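The great duvet rethink

So I moved to Varkside in May, into the top floor of a house with a roof that soaks up sun all day and hands it back to you at eleven at night. I lasted maybe a week under my old duvet before I was sleeping on top of it with one foot hanging off the mattress like a bookmark. And then, because I am me, I decided the answer was to learn everything there is to know about bedding.

I should say up front that I grew up in a one-duvet house. Same duvet, January to December, washed when somebody spilled something on it. My mother considered a second duvet the kind of thing hotels had. So walking into the bedding store on Skurmont Street and being asked what warmth rating I wanted was a bit like being asked my blood type. I said "medium?" and the woman at the counter was very kind about it.

What I came home with was a summer-weight cotton blanket, a linen duvet cover and a receipt for 316 dollars that I folded very small. The linen was most of it. I had read so many people going on about linen that I figured it must be magic, and okay, it's pretty nice! It was scratchy for the first month and it sheds a little fuzz in the dryer, and it wrinkles if you so much as think about it. But I stopped waking up at 3 a.m. feeling like soup, so I'm keeping it.

The blanket is the real winner though. It's a waffle weave, kind of heavy in the hand but air goes right through it, and I use it by itself from late spring on. My friend Madalena Morais has the same one and swears by folding it in half lengthwise so you get two layers on your body and none on your husband, who runs hot. I don't have a husband to test this on. The cat gets the spare half.

Pillows are where I went off the rails. I bought a buckwheat one first (loud, like sleeping on a bag of cereal), then a foam one with a dip in the middle that was apparently shaped for someone with a much longer neck. Back it went. I ended up with 2 plain down-alternative pillows from the clearance bin that cost 12 dollars each, and they're the best ones I've owned. I'd love to tell you why. They're squishy and there's enough of them.

Oh, and pajamas! I always slept in old T-shirts, mostly ones from 5Ks and from a job I had at a print shop called Okabe that handed out shirts instead of raises. Then I got a proper matching cotton set for my birthday and now I'm insufferable. I make coffee in them. I took the trash out in them and said good morning to the mailman. There is something about a collar and buttons that makes going to bed feel like a plan you made on purpose.

Sheets I'm less sure about. I have one percale set and one sateen set and I flip between them, and percale wins in the heat every time, but it makes this crisp papery sound when you roll over that took some getting used to. Sateen is lovely in winter. If you only want to buy one, get percale and wear socks. The thread count thing I gave up on after the third website told me the opposite of the second.

The other change was moving the bed. It used to be jammed in the corner against the outside wall, so making it meant kneeling on it and crawling backward while tucking, which I did badly or skipped. I dragged it out so there's a gap on both sides and now I can walk around it like an adult. The rug had to go to the living room. The lamp cord doesn't quite reach anymore and is currently doing something with an extension cord I'd prefer not to discuss.

Next up is the mattress, which is from Tarnus, a company that I'm fairly sure doesn't exist anymore, and which has a valley on the left side where I've slept for years. The one I tried in the store was 485 on sale, and I lay on it long enough that someone came to check on me. I'm thinking about it. I'm also thinking about the three flights of stairs and who exactly is carrying it up them.

A couple of people emailed after my last post wanting to know about washing, so I'm sticking that one at the bottom.
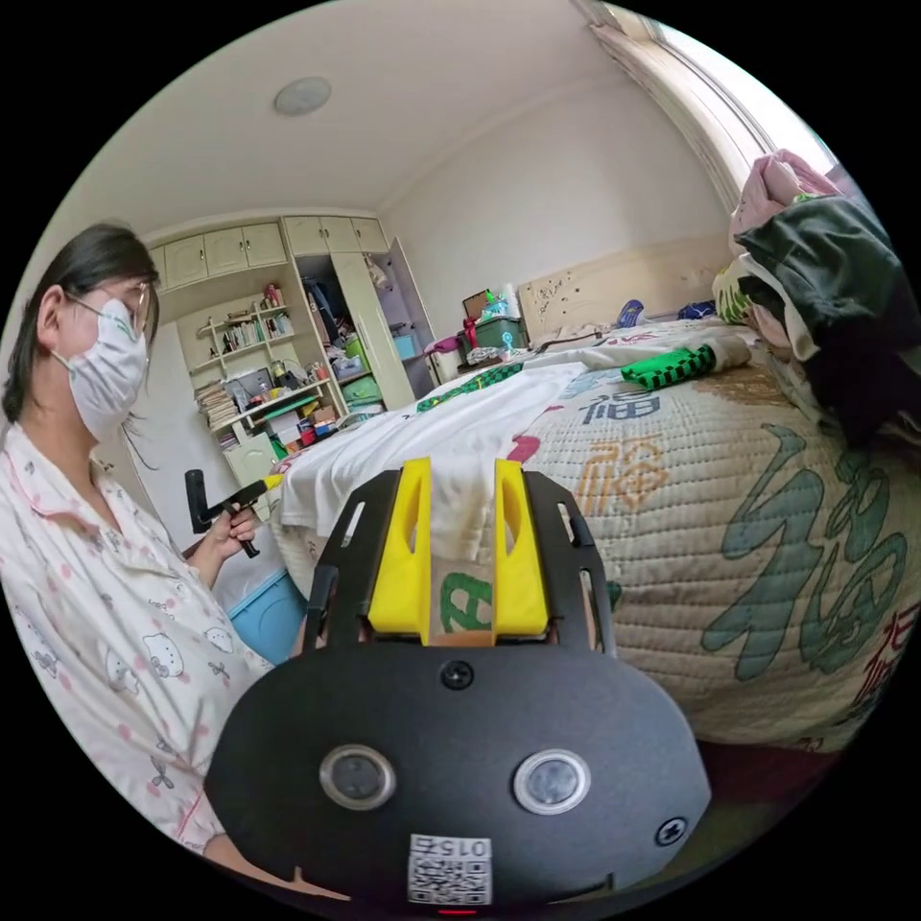 How often do you wash a waffle blanket if you use it with no top sheet?

Every other week for me in summer, on cold with a small amount of detergent, and then a low dryer setting until it's almost done. I hang it over the shower rod to finish. It shrank a little the first time and then stayed put, so if you're tall, buy the bigger size.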